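Textile Care in Residential Settings: Unit 2 Handout
By Elsa Halonen, Mäkelä Institute of Applied Home Studies
Posted in April
Print this page | E-mail this page
2 comments

Preparing Garments for Laundering and Storage

This handout accompanies the second lecture of the unit and should be read before the practical session. Students are expected to be familiar with the fibre classifications covered in Unit 1, as the terms cellulosic, protein and synthetic are used here without further definition. Page references are to the course reader edited by Sieglinde Kramer.

1. Fibre content and the care label

The care label is the first source of information on any garment, but it describes the article as it was sold. Linings, trims and later repairs may behave differently from the main cloth. Where a garment combines fibres, the treatment chosen should be that tolerated by the most sensitive component. A cotton shirt with a viscose yoke is therefore handled as viscose throughout.

Cellulosic fibres such as cotton and linen tolerate agitation and relatively high temperatures, although dyed pieces will lose colour if these are applied routinely. Viscose is also cellulosic but loses considerable strength when wet and must be supported while it is lifted from the basin. Protein fibres, chiefly wool and silk, are damaged by alkaline detergents. Wool is further subject to felting, in which the surface scales of adjoining fibres interlock under moisture, movement and changes of temperature. Felting cannot be reversed.

Polyester and nylon hold their dimensions well but attract oily soils, particularly at the collar and underarm. A pre-treatment applied to the dry cloth is generally more effective than a longer wash.

2. Sorting

Sorting by colour alone is insufficient. The department recommends sorting by colour, then by weight of cloth, then by degree of soiling. Heavy articles such as denim and towelling abrade lighter ones during the cycle and delay their drying. Items that shed lint are to be kept apart from those that collect it, notably corduroy and dark knitwear.

New articles in red, navy or black should be tested for colourfastness. Dampen an inside seam allowance, press it with a piece of white cotton and examine the cotton for transferred dye. If any colour is present, the article is washed separately in cool water until the test is clear.

3. Inspection before folding

Garments should be examined in good light on a broad, level surface. In a residence this will ordinarily be a table or a made bed. The hem, cuffs, neckline and side seams are checked in that order, and any dropped stitching is marked with a safety pin for repair. Hems deserve particular attention, as a short length of failed stitching will extend quickly with further wear. The cloth is smoothed outward from the centre and is not to be pulled at the corners, which distorts the grain.
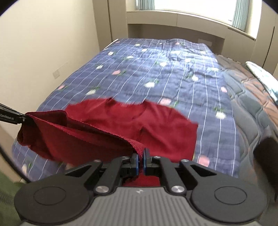 4. Folding and storage

Knitted garments are always stored folded. Woven garments may be hung, provided that the hanger supports the full width of the shoulder. Folds should follow the seams where possible and should be changed each season, as a permanent crease weakens the fibres along its length. Acid-free tissue is advised for silk and for any article to be stored longer than one winter.

Storage areas must be dry and ventilated. Cedar has a modest deterrent effect on clothes moths but does not destroy larvae already present. Thorough cleaning before storage remains the principal safeguard, especially for wool.

5. Practical exercise

Each student will bring one woven garment and one knitted garment from home. For each, record the fibre content, the label instructions, the result of the colourfastness test and the condition of the hem. Allow 40 minutes for the inspection. A written report of no more than 500 words is to be submitted to Nelli Leinonen at the Trurnholm campus office by 4:00 p.m. on the due date shown in the unit calendar.

Students who require alternative materials on account of allergy should write to Saimi Miettinen before the session.

Reading

Kramer (ed.), course reader, chapter on domestic laundering, to p. 357.
Aaltonen, L., "Seam Failure in Everyday Clothing," departmental paper, Runumham campus.

Print this page | E-mail this page
Share (40)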